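We use cookies to remember your settings and to measure visits. Accept all | Manage choices

Bhupendra Nishad
A small thread about shoes in the gym. I train at Katiyar gym since two winters and I want to share what I learned about changing shoes there.

First, the reason. The gym has a rule now: outdoor shoes stay by the entrance, and you carry a clean pair inside. The rule started on 27th April. Many people complained, me also, a little.

My mistake in the beginning was changing at the door. It is narrow, everybody wants the same bench, and you stand on one leg like a bird. Now I walk in with socks and put on my shoes next to the machine.
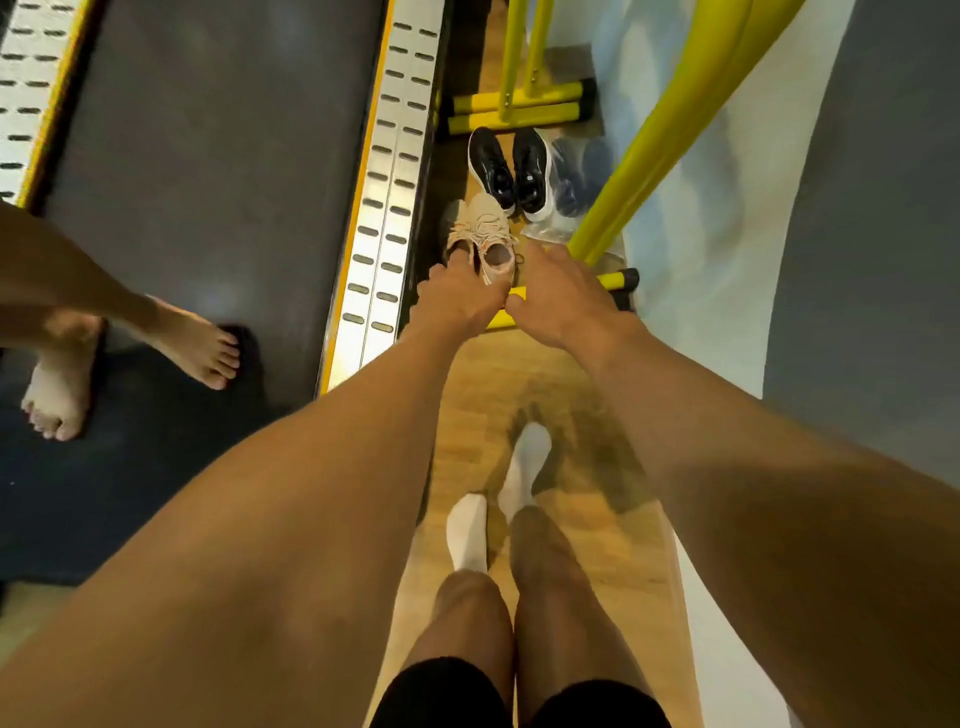
Fitness > Everyday habits

The floor beside the treadmill is wood, and there is not much of it between the machines. So I put the two shoes close together, toes in one direction. If they are spread, somebody will step on them.

Please do not leave shoes on the belt, also when the treadmill is stopped. Trilok Bisht did it once, a man pressed start, and one shoe traveled to the back wall. It was fine. Trilok was red in the face for the whole evening.

About white socks: on the wooden floor they become gray below very quickly. I wash mine inside out with a spoon of baking soda. My friend Na-rae Seo says to simply buy dark ones. She is right, but I have many white ones and I will use them until they finish.

Light shoes are the same problem. For a beige or cream pair I use a soft brush first, dry, and then a damp cloth with a drop of dish soap. No washing machine. I lost a good pair this way in June and the glue was everywhere.

Laces: open them fully before you put the foot in. I used to push my heel inside with force, and the back part broke after 13 weeks. Now I sit down for it. It takes maybe one minute more.

Somebody asked how long a pair lasts. I write my treadmill distance in a notebook, and my last pair did up to 200 miles before my knees began to talk. I am not a heavy runner. Yours can be different.

If you have a better method for the socks, please write it under this post. I read all replies, but slowly.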